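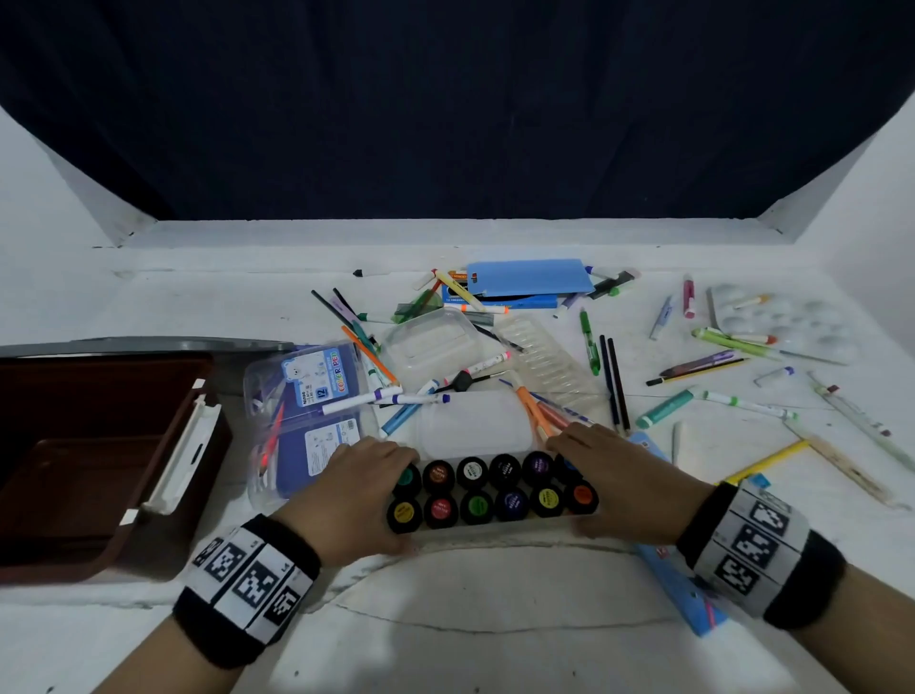

Fig. 4: Booth set up for the art supplies task, both wristbands on, paint jars held by their tray.

4. Recording a tidy-up session

I wrote this part of the guide after we'd finished the main Rondstead recordings, so it has all the bits I wish I'd known when I started. If you've done section 3 your camera is calibrated and the Dedgate recorder is talking to it. If you haven't, go back and do that first, please! A badly calibrated session looks perfectly fine on the screen and then falls apart when you run the fitting.

4.1 Putting the bands on

1. Slide a band over each wrist with the marker panels facing outwards. Left and right are different bands with different codes, and the software won't forgive you for swapping them (ask me how I know).

2. Push your sleeves up well past the band. A cuff that creeps down over half a panel will cost you the wrist position for as long as it stays there.

3. Turn both hands over slowly in front of the camera, palms up, palms down. The recorder should show a green dot for each wrist the whole way round. If one drops out at the same spot every time, twist that band a little and try again.

Note: the bands are terry cloth and they stretch. I swap the panels onto fresh bands once they start to slide about, and I do it before a long day of recording, never in the middle of one.

4.2 Laying out the table

4. Draw the curtain right across the back. We use dark navy because the white table and walls stand out nicely against it. Smudges and fine cracks in the tabletop are fine, the segmentation copes with those.

5. Tip out the kit. For the art supplies task that means pens, pencils, brushes, the palette, the boxes and cases they belong in and the tray of paint jars. Don't arrange anything! My early layouts were far too neat, with all the pens pointing the same way, and the policy we trained on them was hopeless as soon as two markers crossed.

6. Let a few things overlap or lean on each other. A folder on top of a crayon box is good, and so are pens lying over a soft pouch. We want the person to have to move one thing to get at another.

7. Leave some caps off and drop them anywhere. They're fiddly, and they were the part the Estach hand model found hardest.

Caution: keep clear plastic out of direct lamp light. The trays and the ribbed holder throw bright reflections, and the depth estimate behind them goes to mush.

4.3 Recording

8. Press start, hold still for 2 seconds, then begin. The fitting step uses that still bit to line up the wrists.

9. Work at your normal speed. I know it's tempting to go slowly and carefully for the robot's sake (I did it for a whole week in February), but slow hands gave us slow, jerky motion when we played it back.

10. Pick up big things with both hands, one at each end. The jar tray is the one to practise on. Your fingers will hide a jar or two at the corner, and that's all right as long as both wristbands stay in view.

11. If a band goes out of view, bring it back and carry on. Don't restart. The Kuipers filter fills short gaps quite happily.

4.4 What to expect from the results

We recorded 770 sessions this way and kept 341 after checking. I was a bit gutted by that at first, but most of the rejects came from sleeves and from bands that had slid round, so steps 2 and 3 really are worth the bother. Of the ones we kept, 220 went into training and the rest were held back for testing.

Last changed 12 Dec 2021. Section 5 covers exporting the wrist tracks.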